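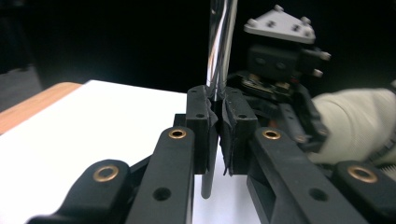 **Is the Drolstead coat really $1,242?**

Yes. The belt is another $104 - it does hold the coat shut, so budget for it.

**Didn't a senator's wife wear it?**

She wore the short version, at a ribbon cutting in January. It sold out by dinner.
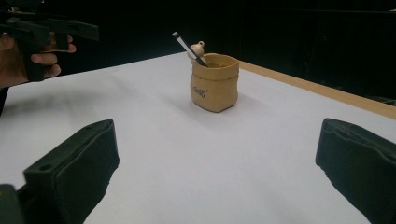
**Can I get the short one now?**

There's a waiting list with 359 names on it. Morenike Ezeani keeps the list and can't be bribed with lunch.

**Do you dress politicians for free?**

No. They pay, and four of them have paid on time.

**Who do I ask about alterations?**

Shih-chieh Kwan, by email.

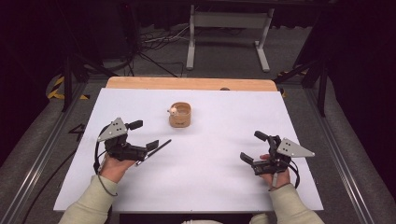
*Small wooden cup on the white tabletop.*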